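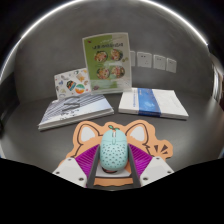 3.2 Participants and procedure

Office staff were recruited at two sites, Gukora and Tredura, through notices posted in October. Of 256 people who returned the screening form, 214 met the criteria: at least 80 percent of contracted hours spent at a desk, no wrist surgery, and no current treatment for neck pain. Left-handed staff were kept in the sample and coded separately.

Each participant completed the discomfort diary of Sikder and Hettiarachchi at the start and end of the shift. The diary asks for a rating at nine body regions and a short note on the main task of the day. Entries made after 8 p.m. were dropped. Desk height was measured from the floor to the top surface at the front edge, and the usual position of the pointing device was recorded as its distance from the midline of the keyboard (Figure 1).

Figure 1. Computer mouse on a desk surface.

Distances were read twice by separate raters. Where the readings differed by more than 2 cm, a third was taken and the median used. Shared desks were measured once per user, as chair settings changed between shifts.

3.3 Analysis

Change in discomfort over the shift was modeled with site and desk height as fixed effects and participant as a random effect. Missing diary entries were not imputed.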